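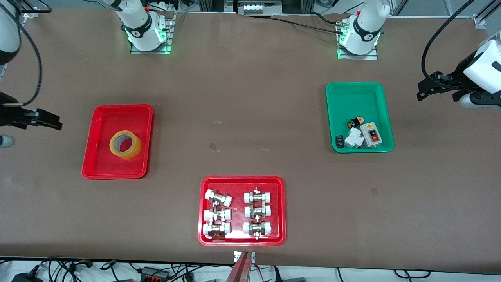 Freitag, 22. Oktober 2021

Liebes Tagebuch, oder wie auch immer man so ein Heft anredet, in das man seit Juli nichts mehr hineingeschrieben hat: Ich sitze am Küchentisch, der Tee ist schon wieder kalt, und in meinem Kopf drehen sich Zahlen. Am Montag muss der Beschaffungsplan fürs nächste Jahr abgegeben werden, und ich habe heute den halben Tag damit verbracht, aus drei Wunschlisten eine zu machen, die Štefánia unterschreibt, ohne vorher zweimal tief Luft zu holen.

Angefangen hat es eigentlich ganz gemütlich. Ich bin früh hingefahren, vor dem Berufsverkehr, und habe mir den Platz mit den beiden Armen noch einmal in Ruhe angeschaut, bevor die anderen kamen. Man plant ja leicht am Bildschirm Dinge herbei, die in Wirklichkeit gar keinen Platz haben. Wir sortieren dort gerade Kleinteile in Schalen, Armaturen mit den weißen Kappen in die eine, den Elektrokram in die grüne, und das Klebeband liegt in seiner eigenen roten Schale wie ein König. Ich mag diesen Tisch. Er sieht nach Arbeit aus, und wenn die grünen Lichter an den Sockeln leuchten, habe ich jedes Mal kurz das Gefühl, ich käme in ein Wohnzimmer, in dem schon jemand auf mich wartet. (Das darf ich im Büro natürlich niemandem erzählen.)

Was mir heute aber besonders ins Auge gesprungen ist, sind die Kabel. Unter der Tischkante liegt ein richtiges Nest, schwarz in schwarz, und genau dafür steht in keiner der drei Wunschlisten auch nur eine Zeile! Alle wollen Greifer. Greifer sind schön, das verstehe ich ja, ich blättere selber gern im Katalog. Aber für 168 Euro bekäme ich bei Kettunen die Kabelkanäle samt Klemmen, und ich habe mir fest vorgenommen, dass dieser Posten ganz oben steht und nicht wieder hinten herunterfällt wie letztes Jahr.

Dann die große Frage: neue Greiferfinger oder nicht. Zavano hat endlich sein Angebot geschickt, 4000 Euro für zwei Sätze mit Wechselaufnahme, Lieferzeit bis weit in den Winter hinein. Plisen ist teurer, liefert aber schneller und war am Telefon so freundlich, dass ich beinahe aus lauter Höflichkeit bestellt hätte. Mit den schwarzen Parallelfingern, die wir jetzt haben, lässt sich ja vieles machen. Bei den runden Sachen bin ich mir nicht so sicher, die glatten Kappen an den Armaturen sind eben glatt, und ein Leitungsschutzschalter hat eine ganz andere Form als eine Rolle Klebeband. Eigentlich bräuchte man für jedes Teil ein anderes Händchen. Ich habe mir zwei Varianten gerechnet, eine mit Zavano und eine, in der wir erst einmal einen Satz weiche Auflagen ausprobieren, und bin bei der zweiten innerlich viel ruhiger geworden. Ob das Vernunft ist oder Feigheit, weiß ich nicht.

Zum Mittagessen gab es Linsensuppe, und Štefánia hat sich zu mir gesetzt. Sie wollte wissen, warum ich 500 Euro für Schalen eingetragen habe, ob die denn aus Porzellan seien. Ich musste lachen und habe ihr erklärt, dass da auch die Einlagen drin sind, damit die Teile nicht mehr so kreuz und quer liegen wie jetzt in der grünen Schale, und außerdem Reserve in beiden Farben. Sie hat genickt, auf diese Art, bei der man nicht weiß, ob das ein Ja war. »Schreib es halt so hin, dass ich es versteh«, hat sie gesagt. Also habe ich am Nachmittag alles noch einmal umformuliert, Zeile für Zeile, und jetzt steht da »Teileschalen mit Einlagen, zweifarbig«, und ich finde, das klingt schon gleich nach einer lohnenden Anschaffung.

Offen ist noch der Wartungsvertrag mit Fovow. Den habe ich vor mir hergeschoben, weil das Kleingedruckte so klein ist und meine Brille nicht mehr die jüngste. Ich habe mir die Seiten ausgedruckt und mit nach Hause genommen, sie liegen neben mir unter dem Brotkorb. Wenn ich es richtig verstehe, gilt der Preis je Arm und nicht für den ganzen Platz, und dann müsste ich die Summe verdoppeln und irgendwo anders wieder etwas streichen. Bei den Schalen bestimmt nicht, nach dem ganzen Theater! Vielleicht bei den Ersatzleitungen, aber dann habe ich wieder ein schlechtes Gewissen wegen des Nests unter dem Tisch.

Morgen lese ich das in Ruhe, mit frischem Kaffee, und rufe am Nachmittag Mama an, der ich es seit Tagen verspreche. Die Äpfel im Keller müssen auch durchgesehen werden. Und eine neue Brille gehört auf die Liste, auf meine eigene.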